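**Terov rye starter: who else got one?**

**crumbcounter** wrote:
OK, mine came in the mail and I am so excited! I ordered the dried Terov culture from Mornari and fed it Sunday night, and by this morning it had climbed right over the lip of the jar (and onto the counter, and a little bit onto the toaster). Smells like apples and yogurt. Anybody else baking with it yet?

**ovenmitt_joe** wrote:
Yes!! Best rye I've ever made. I do 30 percent whole rye, the rest bread flour, and a long night in the fridge. The crust crackles so loud my dog leaves the room.

**Imre Deák** wrote:
Nice starter, but I'd hold off on crediting the packet. After a couple of weeks on your flour it's your starter, whatever the label says. I kept a Terov and an old Zornitz side by side all winter and by the end I couldn't tell the loaves apart.

**crumbcounter** wrote:
Hmm, I don't know about that! My old one never smelled like this, and it ate the same flour out of the same bag.
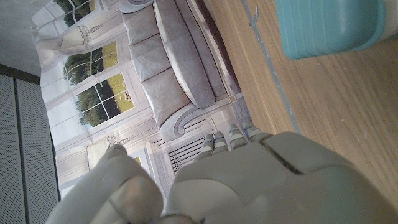
How often should a new rye starter be fed if it lives on the counter?

Twice a day for the first week, morning and night, with equal weights of flour and water. Once it doubles reliably, move it to the fridge and feed it weekly.

**ovenmitt_joe** wrote:
Twice a day is a lot of flour. I went once a day from the start and mine was fine.

**Imre Deák** wrote:
In a cool kitchen, sure. In July it'll be gray soup by dinner.

**plumloaf** wrote:
Jumping in with a flour tip: the Furtado stone-ground rye is wonderful in this. It drinks a ton of water, so add 4 extra spoonfuls and let the dough sit before you judge it. I made two loaves last November that stayed soft for days, and I still think about them!

**crumbcounter** wrote:
Ooh, adding that to the list. Did you bake in a pan or free-form?

**plumloaf** wrote:
Pan, always, for anything that wet. Grease the corners well.

**Imre Deák** wrote:
Free-form works if you cut the water back. I like a thicker crust all the way around.

**crumbcounter** wrote:
Pan first, then free-form on the weekend. Dough's already mixed!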